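## Folding mixed laundry on the bed

Use this method when there is no table long enough for full-size items. It covers towels, thin cloths and light garments. One load takes up to 15 minutes.

### Before you start

- Pull the blanket flat. Short plush pile grips thin fabric and stops it from sliding, but a ridge underneath will show up as a crease.
- Sort by thickness. Towels go to the far end, thin items stay close to the edge where you stand.
- Check each piece for damp seams. Return damp pieces to the rack.

### Thin garments

1. Lay the garment face down with the neck end away from you.
2. Smooth from the center out to the sides with a flat hand.
3. Fold one side in by a third. Set this edge first and keep it straight – every later fold is measured from it.
4. Fold the other side over to meet it. The second side is usually uneven on the first pass. Open it, pull the corner out, and lay it down again.
5. Fold the bottom edge up to the middle, then once more.

If the seamed end bunches, hold the straight edge down with one hand and draw the seam away from you with the other. Do not press the wrinkles flat before the seam is in line.

### Towels

1. Fold in half lengthwise, then in half across.
2. Fold in thirds for a shelf 6 inches deep or more. For the narrow Skondholm shelf, roll instead.
3. Keep the rounded fold facing out.

Light blue pieces on the teal plush: 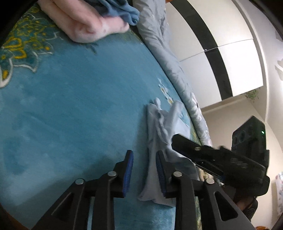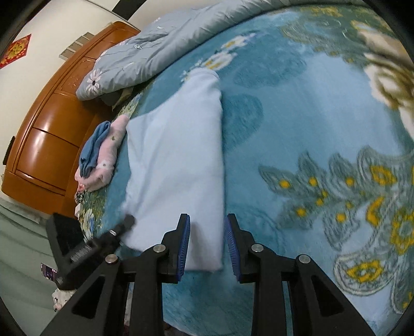 ### Stacking

Stack no more than 5 thin garments. Taller stacks lean and the lower folds open up. Place towels in a separate stack, and leave small cloths for last – they fill the gap at the front of the shelf.

Marilou Tan uses the same order for fitted sheets, with the elastic corners tucked into each other before step 1. Those instructions are on a separate page, revised in November.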